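The gripper, month five

Published 2020-06-10

I promised in my last post that I will write when the fingers are finished. They are not finished, but enough has changed that I prefer to write now, before I forget why I did things in this order.

For those who are new: since November I have been building hand-held grippers in the shared workshop in Celtivholm. You hold the tool in your hand, you do a small job with it, for example you pick up a cup and put it on a plate, and the movement is recorded. Later a robot arm can learn from the recordings. I do not own a robot arm. Domingo Barrientos has one in his garage which he repaired himself, and we have an agreement that I make the tools and he lets me use the arm when both are ready. So far the arm is more ready than I am.

The biggest work in these weeks was the finger pads. My first pads were hard plastic with a flat face, and they were bad. They could hold a box very well and a spoon almost never. Sebastián Herrera, who has the bench next to mine and more experience with moulds, told me to make the pad soft and in the form of a V, so that round things find the middle by themselves. I did not believe that the form would matter so much. I made one pair in V form only to be polite, and the same evening I threw the flat ones in the bin.

The soft material is a casting rubber from Fondex. It is not cheap, and the first tin was mostly a lesson. I mixed too fast and there were bubbles everywhere, also on the face where the finger must touch the object. For the second tin I stirred slowly, I waited, and I poured from high up in a thin line, as Sebastián does. There are still small bubbles at the back, but the back touches nothing. On the gripping face I put a mesh texture. I tried with the mesh pressed into the mould and also with the mesh glued on afterwards. Pressed in is nicer to look at. Glued on is easier to change when it is worn, so I stay with glue for the moment.

Then the housing. I printed it in grey, for the simple reason that grey was the colour on the shelf. The side panels are tall and curved, and they took up to 10 hours each on the Truditon printer, which is old and does not like long jobs. If someone opens the window in the night, the corners lift. I lost two panels like this before I wrote a note for the window handle. The note is in three languages now, because Baltasar Medina said my English one sounded angry.
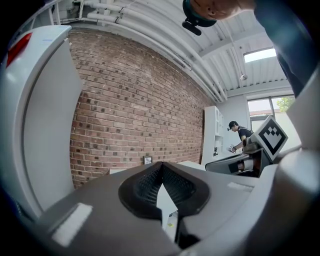 What I did not expect is how much the weight matters. On the table the tool feels light. After half an hour in the hand it is another story, and the wrist begins to turn a little without asking you. Violeta Iturra tried it for one afternoon and afterwards gave me a list with 6 complaints, written very neatly. I will not copy all of them here, but the first was that the handle is made for my hand and not for hers. She is right. I measured my own palm and nothing else. The next handle will come in two sizes, and I will ask people to try it in cardboard before I print anything.

Another complaint was the trigger. It comes back too quickly, so when you open the fingers slowly, the last part is a jump. I changed the spring for a weaker one from a box of old springs that came with Damián Acuña from Toledo when he moved here. The weak one is better for opening, but the fingers now close a bit lazily. I think the answer is a spring in the middle, and of course there is none in the box. I have ordered a small assortment and I wait.

A word about the markers, as I had questions about this under my last post. The markers are flat cards with a black and white pattern. The software finds the pattern in the video and calculates where the tool is. It sounds difficult, and the mathematics is difficult, but you do not have to write it yourself, there are free libraries for it. What you have to do yourself is boring: print the card in exactly the correct size, keep it flat, and fix it so it cannot move. My first card was on normal paper with tape. In the evening, when the heating went on, the paper bent and all my positions moved by some millimetres. I looked for the mistake in my code for two days. Now I glue the print on a stiff sheet with spray glue and I measure the black square with a caliper before I use it.

The recordings themselves are going better than the hardware. We do short tasks and repeat them many times. At the beginning I kept everything, also the bad attempts, and the disk became full very quickly. One evening folder had 2396 files in it and I could not say which ones were useful. Since then we write one line in a notebook after each attempt: task, who, good or bad. Paper and pencil. Domingo laughs at this, but when he needed the good attempts for his arm, I found them in ten minutes.

If somebody reading this has made soft fingers at home, I would be thankful for advice on two things. The first is the glue between rubber and printed plastic. Mine holds for a week or so and then one corner comes up. The second is how to cast a V without the thin edge tearing when you open the mould. I have tried more release spray and I have tried more patience. The spray left marks on the rubber.

Next I will print the cardboard-tested handle in the small size and give it to Violeta, and if she has fewer complaints, I will put the files here for download.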